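Lodholm Air dropping the free carry-on from March - anyone else rethinking?

Budget Flights & Fare Deals > Airline Chat

gatelouse77
May 15, 2025
So I just went to book my usual hop from Tomunness to Kusthorpe and the cheapest fare no longer includes a cabin bag. Only the little under-seat one. The overhead bag is now an add-on and it bumped my total by 20 bucks each way. Apparently it's been like this since March and I missed it completely because work paid for my last trip. I fly this route a lot and I'm pretty annoyed. Is anyone switching to Kozma?

pretzelmix
Kozma has done the same thing for ages, they just hide it better. Look at their "Basic Plus" and tell me what the plus is.

aisle_be_back
I'm going to be the unpopular one and say I like it. I go up for one night with a backpack. Why should I chip in for everybody's roller bags? My last ticket was cheaper than the bus.

gatelouse77
But did the base fare go down for you? Mine's the same as last year, just minus the bag.

aisle_be_back
Mine did, yeah. I book way out though, and I take the ugly 6 am one.

tinywindowseat
Mine went up AND I lost the bag lol. It depends on the day you look, I think.

Two things if you do pay for it. Add the bag when you book, don't wait for check-in, the price jumps. And the points card covers one bag once you hit 2,000 points, which I had no idea about until my sister got it. You have to tick a box for it, they don't apply it on their own.

pretzelmix
The card has a yearly fee, so do the math first. I fly them maybe 7 times a year and it barely breaks even for me.

gatelouse77
Okay, that box thing is new to me, thanks! Going to dig through my account tonight. I might have enough points already.

kettlecorn_kim
Does the under-seat size still match the old sizer at the gate? Mine's a soft duffel and it gets squishy at the ends.

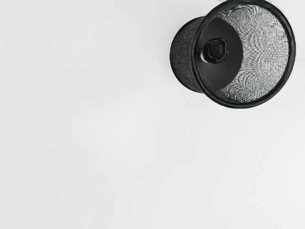

Image: black wire mesh cup on a pale surface

tinywindowseat
Soft ones have been fine for me as long as you don't pack the top pocket. The Tomunness gate people do check, Kusthorpe hardly ever.

aisle_be_back
Disagree on Kusthorpe, I got pulled aside there last trip and had to put my jacket on over my other jacket.

pretzelmix
Around 200 people on that plane and they picked you. Must be the backpack.

gatelouse77
Update: I'm 140 points short. Of course I am. Paying for the bag this time and then we'll see about Kozma in the fall.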